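Ticket 2910 – Desk wipe task: policy stalls at lamp base, cloth bunches
Project: Dralonstead household chores
Opened by: Mahlet Yilma
Assigned to: Henok Adugna
Status: Open, waiting on retrain
Priority: Normal

Summary

The wiping policy does a lovely job on open desktop and then falls apart near the lamp. It slows down, hovers, and drags the cloth back toward the front edge without ever cleaning behind the base. Happens on both arms. The same checkpoint folds the cloth and drops it in the bin just fine, so I don't think this is a gripper fault.

Steps to reproduce

1. Load the April checkpoint on the Rarkenach bench.
2. Put the desk lamp on the desk with its cord running off the left side.
3. Drop the cloth near the front edge, crumpled. Don't flatten it.
4. Start the wipe task and let it run to timeout.

Expected: cloth goes around the base, cord is left alone or lifted, the whole top gets covered.
What I get: two or three good strokes, then a stall with the cloth in a ball.

Comment – Henok Adugna

Reproduced on the first try. I ran it 25 times with the lamp and it finished 6. Without the lamp it finished all 25, and it looked great doing it! A year ago we couldn't get a clean pickup on a flat towel, so I'm not going to be gloomy about this.

Things I ruled out:

- Finger wear. Swapped the pads, same stall.
- Lighting. Tried it with the lamp on and off, no change.
- Cloth type. Microfiber and cotton both bunch up.
- Timeout too short. Doubled it. The arm just hovers for twice as long.

Comment – Ayantu Alemayehu

Could it be the cord? When I tape the cord flat behind the lamp the hover gets shorter. It still doesn't go behind the base, but it tries. I think there are two problems stacked up here. One is that it doesn't know what to do with a thin black thing lying across its path. The other is that it never learned to open the cloth back up once it's in a ball.

Also worth asking what the demos look like. If everyone who recorded them moved the lamp out of the way first, then the policy has never seen the hard case.

Comment – Mahlet Yilma

Good call. I went through the set and there are 163 wipe demos. Nearly all of the early ones are on a bare desk. The newer ones leave the lamp in place, and they're much closer to what a person does at home, where you wipe with whatever is already sitting there. In the one below the cloth is still crumpled near the front edge with the right gripper on it, and the lamp cord runs across the top and down over the side.

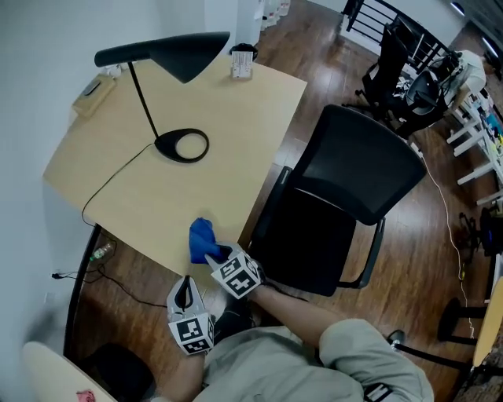

Notes from the call, 12/07/2024

On the call: Mahlet Y., Henok, Ayantu, Chaltu Tufa.

Chaltu watched a batch of the newer demos and likes them a lot. People use the left hand for all kinds of small jobs while the right one wipes – holding the lamp base still, nudging the cord, pinching a corner so the cloth opens. That's the part our policy is missing. It treats the left arm as a spare.

We agreed the bare-desk demos should stay in but count for less. Henok will reweight and retrain. Ayantu will write up a short request for more recordings:

- Lamp in at least three spots, cord left wherever it falls
- Start with the cloth crumpled, every time
- Wipe behind the base before the front edge
- If the cloth balls up, open it on the desk and carry on. Don't restart the take.

Workaround until the retrain

Clear the lamp before you start the task. If you're showing it to visitors from Pirville, please do tell them we cleared it. A robot that wipes an empty desk is still fun to watch and they'll ask good questions.

Comment – Chaltu Tufa

Someone asked me whether this means machines can't do chores yet. My answer for this one: it can wipe a table. It can't wipe your table, with your stuff on it. I find that gap really exciting, because it's small enough now that we can list what's in it – one cord, one lamp base, one balled-up cloth.

Comment – Henok Adugna

Retrain is queued behind the Begay drawer job. Will rerun the same 25 when it's done and post the count. Leaving this open.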